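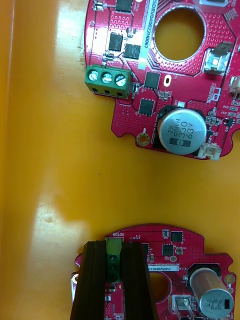
Capítulo 7. Aprender a clasificar a partir de demostraciones

Clasificar piezas parece la tarea más modesta de la robótica, y sin embargo reúne casi todo lo que hace apasionante este campo: percepción, contacto, decisión y memoria de lo ya hecho. El caso que nos acompañará en el capítulo es el método Prarnance, con el que un robot de dos brazos aprende a repartir componentes electrónicos. Fijémonos en dónde conviene agarrar una placa redonda: con los dedos a ambos lados del bloque verde de terminales, junto a la palabra MOTOR, la pinza dispone de dos caras rectas y paralelas, ¡un regalo para cualquier planificador de agarres! El borde curvo, en cambio, admite muchas orientaciones y deja la pose final mal determinada.

El método parte de 200 demostraciones teleoperadas. Cada una guarda las imágenes de las cámaras de muñeca, la vista general de la mesa y las posiciones articulares. Con esos datos se entrena una política que predice fragmentos de 20 acciones seguidas, y ahí reside buena parte de su encanto: el movimiento gana continuidad y los pequeños titubeos del operador pesan mucho menos.
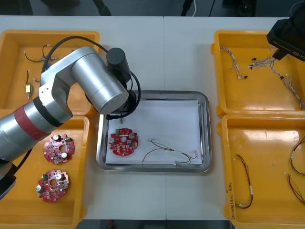
Lamia, mayo

Isla Quinlan y su equipo llamaron Stovedance a la célula de ensayo: cuatro cajas amarillas, una bandeja metálica central forrada con papel blanco y un brazo por cada lado del reparto. Las placas van a la izquierda y los mazos de cables, en su mayoría, a la derecha. La bandeja es la zona de intercambio, y ambos brazos deben aprender a compartirla sin estorbarse. En el conjunto de prueba Raju, formado por 138 episodios que la política no había visto, las placas resultaron pronto un problema manejable. Los cables son otra historia, ¡y mucho más divertida!

Un mazo no tiene una forma fija que podamos ajustar a un modelo. Dos ejemplares idénticos caen con bucles distintos, y un conector puede quedar lejos del punto donde estaba un instante antes. 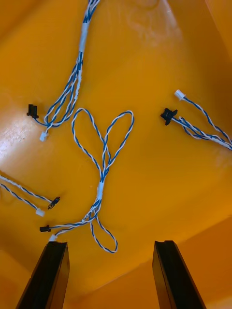

De ahí que el método no intente estimar la forma completa del cable. Busca un tramo corto y estable, alejado de los cruces, y vuelve a observar después de cada contacto. En la sección 7.2 formularemos esta idea como un problema de decisión secuencial; en la 7.3 derivaremos la función de pérdida y veremos qué ocurre al alargar el fragmento de acciones. Antes de seguir, conviene repasar las transformaciones entre la cámara y la pinza del capítulo 4, que usaremos desde la primera ecuación.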